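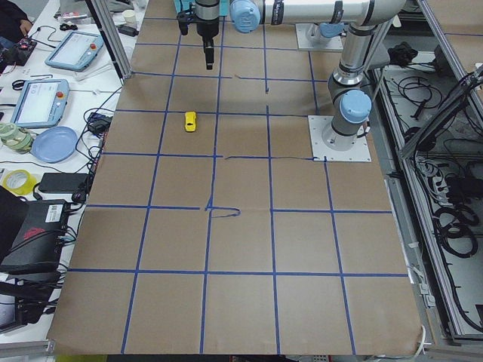 Brown kraft paper as a pattern surface for a first quilt?
Posted in Sewing & Quilting, 04/03/2026

Hi all! I've been sewing bags and aprons for years and I've finally caught the quilting bug. I want to make a lap quilt from my grandmother's old cotton shirts, plain squares, nothing fancy. A friend gave me the end of a roll of kraft paper and I'd love to use it to plan the layout at full size before I sew anything. My idea is to mark a grid on the paper, put one shirt square in each space, and shuffle them until I like it.

Two things I'm stuck on. First, do I draw the grid at the finished size of each square or the cut size? If I go with finished size the pieces will overlap, and if I go with cut size the whole thing will look bigger than the real quilt. Second, the shirts are all different weights. A couple are thin lawn, one is nearly flannel, and the rest are ordinary shirting. Can these live together in one quilt or am I asking for trouble?

I have a decent machine, a rotary cutter, a 6 inch square ruler and far too much enthusiasm. Thank you!!
– Nasell_Sews

PatchworkAguiar
Oh, what a lovely project, shirt quilts are my favorite thing in the world! The cloth has already been washed a hundred times, so it's soft before you even start.

Go with cut size for the grid. You want to be able to pick up a square and put it back without lifting its neighbors, and overlapping edges slide around every time somebody opens a door. Yes, the layout will look larger than the quilt. With a quarter inch seam on every side, a 6 inch cut square finishes at 5 1/2 inches, so you lose half an inch per square in each direction. Multiply that by your number of squares across and you'll have the real width of the top. Write it in a corner of the paper and stop worrying about it.

What the bigger layout does change is how the colors read. Those seam allowances disappear, and a narrow stripe near the edge of a square can vanish completely. If you have a stripe or a bit of placket you really want to keep, make sure it sits well inside the cut line.

On the weights, I'd mix them happily, with a little help for the thin ones. Iron a lightweight fusible interfacing onto the back of the lawn before you cut your squares (before, please – I did it after once and every single piece came out a slightly different shape). The interfacing stops it stretching and brings it closer to the shirting. For the near-flannel one, spread those squares out over the quilt so you don't get one heavy corner. Press the seams toward the thinner fabric where you can, although with rows you'll mostly want to alternate directions so the seams nest.

Things I love to use from shirts: the backs (the biggest clean piece you'll get), the upper sleeves, and one or two pockets left on and stitched into the quilt. My nephew keeps a toy car in his!

Take a phone picture of each layout before you change it. Then look at them all the next morning in black and white. You'll spot the dark clump right away.

woller62
just lay it out on the bed, thats what I do. never used paper. flannel is fine

Itsuki Kaneko
I agree with nearly everything PatchworkAguiar says, and I'd add a part that caught me out on my first one: getting the squares from the layout to the machine in the right order.

Stack each row from left to right with the first square on top, and pin a scrap of paper to it with the row number and an arrow pointing up. The arrow matters with shirting, where a stripe turned sideways is easy to miss until you've sewn the whole row. Sew one row, lay it back in its place, then pick up the next. It's slower than chain piecing the whole top, but so much fun to watch it grow.

I'd also prewash the flannel one again, hot, and dry it hot. Brushed cotton can have some shrinking left in it even after years of wear. Use 2 inch strips of whatever is left over for a scrappy binding. Mine has bits of my dad's work shirts all the way around and it's the best thing about the quilt.

Nasell_Sews
Thank you all so much! Cut size it is, and I'm off to buy interfacing. There are two pockets I already can't bear to lose, so those are going in. I'm hoping to have it quilted by August and I'll post it when it's bound!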